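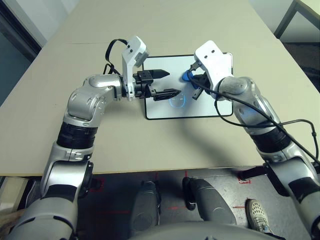
Lucienne Gautier wrote in to say that the old version of this section had her hanging the case before she'd levelled the rail, and could I please put the steps in an order a person might do them in. Fair call, Lucienne. I've moved the levelling up to step 5, split the old step 9 into two, and taken out the bit about the stepladder, which was mostly me complaining about mine.

Section 3: Hanging and loading the Nerkum wall case

If you've come straight to this section, go back and do Section 2 first. That's where you glue the felt, and the felt needs to sit overnight. I know, I know. You've got a box of signed pucks on the kitchen counter and you want them up on the wall before your brother-in-law comes for supper. They've waited this long.

What follows is for the standard Nerkum, the 20-puck one. If you have the tall case (it'll say Nerkum T on the underside of the bottom shelf, in tiny grey letters I picked myself and have regretted ever since), the steps are the same but your hole spacing is different, so use the paper template that came rolled up in the tube.

You will need

The Fallberg rail, in the long skinny box
The bag of screws and anchors marked 3273 (not the other bag, that's for the door)
A level, the longer the better
A pencil
A drill and a 5 mm bit
A stud finder, or good knuckles
A second person for step 8

Finding a spot

1. Pick a wall that doesn't get direct sun. I'm going to be a nag about this one. Marker ink fades, and silver marker on black rubber fades faster than you'd believe. I had a puck signed by our whole junior team in Clulumholm, and after a couple of summers across from a south window it was signed by a goalie and part of a defenceman.

2. Check what's on the other side of the wall. Bathroom walls get steamy and you'll end up with fog on the inside of the door. Kids' bedroom walls get things thrown at them.

3. Hold the rail up where you think you want it and walk to the far side of the room. It'll be too high. Everybody hangs these too high! The middle row of pucks should be at eye level for whoever lives in the house, and if that's a mix of heights, go with the one who'll be doing the dusting.

Note: The case sits lower than the rail by the width of your hand or so. Allow for that when you're eyeballing.

Putting up the rail

4. Find a stud and mark it lightly in pencil. The holes in the Fallberg rail are 246 mm apart, centre to centre, which doesn't match anybody's stud spacing anywhere. (I asked. The people who make the rail were very nice about it and did nothing.) So plan on getting one screw into a stud and using anchors for the rest.

5. Put the level on top of the rail and get the bubble centred BEFORE you mark the remaining holes. This is Lucienne's step. Mark all of them, then set the rail down, put the level along your pencil marks and check again. Older houses will fool you here, as the ceiling line might be off and then a level rail looks crooked. Go by the bubble, not the ceiling. Pucks roll.

6. Drill your holes. For the anchors, tap them in until the collar is flush with the wall. If one spins when you put the screw in, take it out and move over a finger's width. Toothpicks and glue are not a fix, whatever my dad says.

7. Screw the rail on with the lip facing up and away from the wall. Snug it, then give each screw another quarter turn. Hang on the rail with one hand and lean a little. It shouldn't move. If it does, stop and sort it out now.

CAUTION: Don't put the full case up on a rail that's held by anchors alone. A loaded case is heavier than it looks, and hockey pucks coming off a wall will take a chunk out of a hardwood floor, or a toe.

Hanging the case

8. Take the door off the case if you've already put it on. With your second person on the other end, lift the empty case above the rail and lower it until the groove in the back drops over the lip. You'll hear a clunk. Slide it left or right until you like it.

9. Turn the two locking tabs at the top, the brass ones. They go toward each other. If one won't turn, the case isn't all the way down on that side, so lift and lower again.

10. Put the level on the middle shelf. There's a bit of adjustment in the feet at the bottom corners, and you wind those out against the wall with your fingers. A coin works if your fingers are cold.

Note: Don't over-wind the feet. They'll push the bottom of the case out and then the pucks lean forward like they're waiting for a faceoff.

Fitting the door

11. This is the other bag of screws. The hinges go on the left as you face it. If you want them on the right, flip the whole door upside down; the handle hole goes all the way through so it works either way.

12. Peel the film off both sides of the panel. Both sides. I get an email every September, when the season's about to start and people are putting their stuff up, telling me the door came cloudy. It's the film.

13. Wipe the panel with a soft damp cloth and that's all. Window cleaner will craze it, and then it really will be cloudy and I'll have to sell you a new one, which I don't enjoy as much as you'd think.

Loading it up

14. Wash your hands and dry them well. If you've got cotton gloves, wear them, but don't go out and buy some on my account.

15. Lay all the pucks out on a towel first and move them around until you're happy. My own system is by year, left to right and top to bottom. My wife's system is by whether the player was ever nice to her. Both are fine.

16. Set each puck on edge in its notch with the signature facing out. If it wobbles, put one of the little clear dots behind it. If it has a raised logo and won't sit in the notch, turn it a bit one way and try again, and for the really stubborn ones there's the wide notch at the right-hand end of every shelf.

17. Load from the bottom shelf up. I did mine top down the first time and spent the whole afternoon reaching over things with my sleeve.

CAUTION: Never try to touch up a faded signature. I don't care how steady your hand is. My uncle "improved" a Charpentier Cup puck from 2000 with a laundry marker, and there are now two opinions in our family about how the captain spelled his own name.

Writing it all down

There's a blank list at the back of this booklet with a line for each notch. Please fill it in. Put down who signed, where you got it and who was with you. I used to be sure I'd remember, and then my mum and I spent a whole long weekend arguing over whether one of ours was signed in the rink parking lot or at a gas station on the way home. (Gas station. I found the receipt.)

If you'd rather keep the list on a computer, go for it, but print a copy and slide it into the slot behind the bottom shelf. When the case goes to your kids, that sheet is the part they'll read.

If something's not right

The case rocks when you open the door. One of the locking tabs is still open. Go back to step 9.

The door swings open by itself. Wind out the bottom foot on the hinge side, a little at a time, until it stays put.

A puck smells. They do, new ones especially. Leave the door open for a few days.

White bloom on the rubber. Wipe around the signature with a dry cloth, never over it, and check that the wall isn't damp. If the bloom comes back in a week or two, move the case.

You have a screw left over. So do I, every time. If it's a short one it's a spare for the hinges, and if it's a long one, go and look at your rail.

Baseballs, golf balls and that sort of thing don't fit the notches and need the cup insert, covered in Section 4.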